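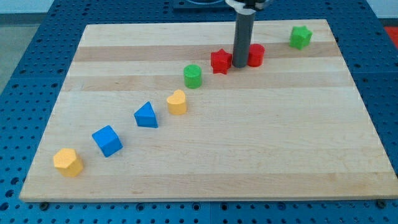

How long does a maple board have to dry before it can be used again after oiling?

Leave it for 24 hours after the last coat, standing on edge, at normal room temperature.

# Zidia Board Oil

Zidia is a thin, clear, drying oil for bare hardwood boards, trays, benchtops and tool handles. It is made by Merkunano and replaces the older Zidia Bench Oil, which had a heavier body and left a darker tone on pale woods. The current oil is wiped on with a cloth, soaks in, and hardens inside the surface layer of the wood. It does not build a film.

It is supplied ready to use. Do not thin it.

## Where it fits

Zidia was developed for close-grained, pale hardwoods: maple, beech, birch and sycamore. These woods take oil slowly and show every lap mark, so the oil was kept thin and the open time long. It also works on cherry and walnut, where it darkens the wood more noticeably. On ash and oak it is usable, but the open pores drink a good deal of the first coat and the yield drops.

It is not suited to:

- wood that already carries varnish, lacquer or shellac
- outdoor furniture
- floors
- teak and other woods with a high natural oil content, on which curing may be slow or may not complete
- the inside of closed drawers and cabinets, where the smell lingers

Boards glued up from strips can be treated in the same way as solid boards. Neighboring strips will often take the oil at different rates. On the first coat this shows as patches of shine next to patches that look dull. Wipe the shiny areas off and leave the dull ones alone; the second coat evens them out.

## Composition and properties

| Property | Value |
|---|---|
| Type | Drying plant oil with hard wax |
| Color in the can | Pale straw |
| Color on maple | Slight warm tone |
| Sheen when cured | Matte; low satin if buffed |
| Number of coats | 2 |
| Ready for use | 24 hours after last coat |
| Thinner | None; use as supplied |
| Tool cleanup | White spirit, then soap and water |
| Container sizes | 2 (bench can, refill canister) |

The wax settles when the can has been standing. Stir from the bottom with a flat stick until no soft layer can be felt. Shaking traps air, and the bubbles take a long time to leave. If the can has been stored in a cold room, bring it indoors the evening before; cold wax stays in lumps and gives a speckled surface.

## Preparing the wood

Most complaints we receive about uneven sheen are traced to sanding. The oil makes scratches visible that could not be seen on the dry board, especially scratches across the grain.

1. Sand with the grain, working through the grits without skipping any.
2. Wipe the surface with a damp cloth and let it dry fully. The grain will rise.
3. Sand once more, lightly, with the finest grit only.
4. Vacuum the board, then go over it with a clean dry cloth.

Do not sand maple to a polish. A burnished surface closes up and the oil stays on top, where it turns sticky. Stop at the grit you would use before a coat of varnish. End grain is the exception — take it finer than the faces, or it will turn much darker than the rest of the board.

Old boards that were treated with mineral oil need more work. Mineral oil never dries, and Zidia will not harden over it. Wash the board with hot water and dish soap several times, let it dry between washes, and test a corner before committing to the whole piece. If the test corner is still tacky the next day, the board is not ready. Some boards never get there, and those should be kept on mineral oil.

## Applying the oil

**First coat.** Pour a small pool in the middle of the board and spread it with a lint-free cloth until the surface looks evenly wet. Add more wherever it goes dull. Keep going back to the end grain. When the wood stops taking oil, wipe off everything that remains on the surface, including the underside of the edges where drips collect. Leave the board overnight.

**Second coat.** Rub the surface down with a fine non-woven pad and remove the dust. Apply much less oil than before, no more than a damp cloth will carry, and wipe off again almost at once. Treat both faces on the same day. A board oiled on one side only can cup.

A third coat adds nothing on the faces. It can be useful on end grain.

Drying depends on air movement more than on heat. Prop the board on edge or lay it on narrow battens so that air reaches both sides. A wire rack also works, and so does any slatted or perforated surface, although a flat board resting on one should be turned over partway through. In a damp basement allow twice the stated time.

**Oily cloths can catch fire by themselves.** Lay them out flat in the open air until they are stiff, or soak them in water and keep them in a closed metal container. Never ball them up and never put them in a trash can.

## Wear testing

The figures in our literature come from a rub test run on maple panels in the Merkunano finishing room under Gudrun Meinecke. A weighted felt pad is moved back and forth over the cured surface and the panel is checked with a water drop after each run. The point of failure is set as the first drop that soaks in and leaves a ring. The current oil reached 1,268 strokes on the reference panel. The older Bench Oil was tested on the same setup and failed sooner, mainly because the softer wax was carried off by the pad.

The rub test says little about knives, hot pans or standing water. It was designed for boards and tops that have things slid across them all day: sorting trays, packing benches, display shelves and the like. Users with a different pattern of wear should run their own sample.

Test notes are available on request from Anselmo Queiroz in technical sales. Please state the wood species and what was on the surface before.

## Care and repair

Wipe with a damp cloth and dry. Mild soap is fine. Dishwashers, bleach and scouring powder are not.

When water no longer beads, the surface is due for a fresh coat. Clean the board, let it dry overnight, rub it with a fine pad and apply as for the second coat above. A local repair blends in without a visible edge provided the oil is feathered out well past the worn area. Dents can be raised with a damp cloth and a warm iron before the oil goes on. Black marks around old metal contact points are a reaction in the wood and will not come out with oil; they have to be sanded away or treated with oxalic acid.

Pale woods will darken over the years whether oiled or not. If objects are left standing on the board in strong light, the wood beneath them will stay lighter. The difference fades once they are moved.

## Related items

- **Fuchs pad, fine.** Non-woven, gray. For use between coats and before a refresh.
- **Fuchs pad, white.** For buffing after the second coat if a low satin sheen is wanted.
- **Viris cloth.** Lint-free cotton, cut and washed. Do not reuse for other finishes.
- **Viris end cap set.** Slips over the board ends and holds it upright while drying. Leaves a narrow untreated line that has to be touched up by hand.

## Storage

Keep the can closed and out of the frost. Once opened, a skin will form as the air space grows. Cut the skin out in one piece and strain the oil before use; do not stir it back in. Decanting into a smaller, full bottle slows this down considerably. The refill canister has a wide neck and should be emptied into the bench can as soon as practical.

The batch code is stamped on the base of the bench can and on the shoulder of the canister. Quote it in any query about color or drying time. Batches filled before July carry the old label with the green band; the oil is the same.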